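Bin day changes and other bits

Quick one from me, Halima is off so you get my typing this time. Sorry in advance.

Bins first becuase that's what everyone has been emailing about. From the end of the month the Lowther side moves to fortnightly for general waste. Recycling stays weekly. Valtamow Road stays as it is for now, might change in July, will say when I know. New calendars are going through doors this week, 221 of them, so if yours hasn't come give it a few days before ringing please.

Lids have to shut. The crew won't take side waste any more, not even one bag next to the bin. Faraji Owino asked about the week after a birthday party or a clear-out. Answer from the council is you book an extra collection, up to 3 bags, and put them out by seven in the morning. Not the night before. Foxes.

Bags. We did a bulk order last year and are doing it again. Names to Vasilis Dimitriou by the weekend if you want some, cash or transfer, he'll drop them round.
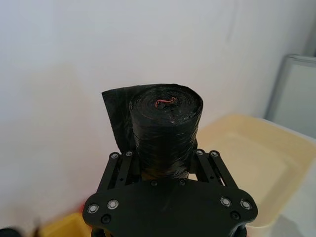
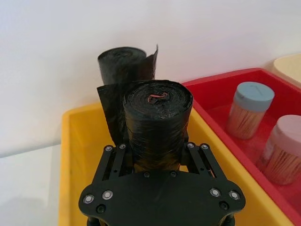 Black bags on the roll, with a drawstring.

Food caddies next. Still no liners supplied. Newspaper works fine, so does nothing at all if you rinse it out. Periklis Christodoulou has two spare caddies in his porch, brown ones, knock if yours has gone missing or the handle has snapped. Mine did in the frost.

Glass: the bank behind Dulleck Stores is full again. Reported it, reference ends 918 if you want to chase it too, the more people the better. Please dont leave bottles on the ground, someone's dog cut a paw there before Christmas and it was a nasty one.

Garden waste is suspended till spring. Christmas trees can go to the Foleck car park, left hand side by the railings, pots and stands off. Hamisi Mrema is taking a van load and has room for a few more, tell him your door number. No tinsel.

The street fund stands at 117 pounds after the mince pie morning. Thanks to all who baked. Ideas for spending it to me, a second grit bin has been mentioned twice already.

More when Halima's back.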